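Print this page | E-mail this page

4.2 Small debris and the tools kept for it

Of the 1203 tidying episodes in the Wostbridge diaries, nearly 50 concern scraps of paper too small to be called rubbish and too visible to be left alone. Our diarists swept them into a palm, blew them on to the floor (where they became a different episode) or went looking for a lint roller. The roller is sold for coats. In the diaries it is used on sofas, car seats, a cat and, with some pride, tabletops.

Erdős and Nikolovski, in their earlier study of hallway cupboards, treat the roller as a tool with no proper home. We agree. It cannot be laid down without sticking to whatever it is laid on, and a drawer merely hides the problem until July, when someone wants the drawer. Diarists who gave it a stand reached for it more often — and complained about it less — than those who kept it 'somewhere'.

Cloth is the older rival. A folded towel deals well with crumbs and spills, but it tends to push dry paper about, and one Monday entry records a single scrap being escorted the full length of a kitchen table before the writer gave up and had lunch. Figure 2 places the two approaches on one tabletop, with paper in four colours.

Last updated: July

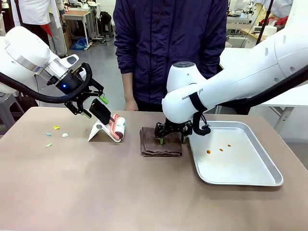
Figure 2. Lint roller resting against its stand, paper scraps and folded brown towel.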